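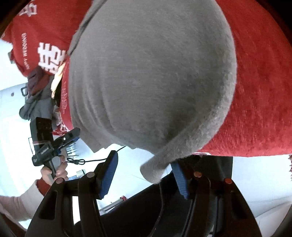

Our group was asked to review the Tuvow starter kit, a pair of hand-held grippers that you squeeze yourself while a camera watches, so that a robot arm can learn from it later. The kit is sold by Ernach and arrived in one box with 4 pages of instructions, two of them about the warranty. The fingers carry blue ridged rubber pads that face each other across the gap, and the black linkage behind them is held with copper-colored screws. The screws are the nicest looking part of the product and we got to know them well. The second gripper has its blue bracket on the side of the body, with the device mounted in it, and you hold the whole thing by an upright handle. My wrist had opinions about this by the second session.

Method

Liudmyla Skoryk and I recorded 207 attempts at simple tasks in March: picking up a cup, moving a sponge, folding a dish towel. The brochure promises 500 in an afternoon. We suspect the afternoon was in summer, somewhere far north.

Results

Soft things went well. The ridges hold cloth without much squeezing, and the towel rarely slipped. Smooth cups were another matter — we dropped enough of them to switch to plastic. The cable is the weak point. It runs down one side and catches on sleeves, and twice it pulled loose in the middle of a recording, which the software kept anyway and marked as "complete."

Support

We wrote to Ernach about the cable and got a polite answer about a different product, the Lutden. A second message was answered properly, with a drawing, by a person who signed only as Nguyen. The drawing helped.

Price

The kit costs 2170 dollars with both grippers and the software license. Spare pads are extra. For a course that wants lots of short recordings of cloth and other forgiving objects, we would recommend it, along with a roll of tape for the cable. For glassware we would wait for the next version.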